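Kendstead's Fix-It Room Opens Its Doors in May

KENDSTEAD - I've been waiting all winter to write this one, so forgive me if I run on a bit. Clastia, our little shared workshop on Teshome Street, is opening to the whole town this May, and you don't need to be a member to come in!

We started out with 4 benches and a kettle. Last year our regulars mended 475 things people would otherwise have thrown out - lamps, chairs, toasters, one very stubborn accordion. People kept knocking to ask if they could bring something in too, and I got tired of saying "maybe next year."

So we went looking for help, and the Skosoritz Fund came through with a grant that pays for longer hours, new hand tools and a proper extractor fan (I may have cheered when it was switched on). We now have 700 square feet to work in, which feels enormous to those of us who remember the old garage.
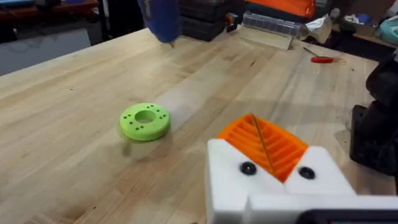 A lime-green 3D-printed ring on a wooden workbench.

Drop-in sessions run every Wednesday from 2 p.m. until the last person gives up and goes home. Bring one broken item, plus any loose pieces you've saved in a drawer. You'll sit down with one of us and work on it together, and if it needs a part we'll help you figure out where to get one. There's no charge, though we do have a jar by the door for glue and sandpaper money.

Please leave microwaves and anything that runs on gas at home. Kids are welcome with a grown-up, and the side entrance has a ramp.

Reporters are welcome at any Wednesday session - just ring the bell and ask for the front desk.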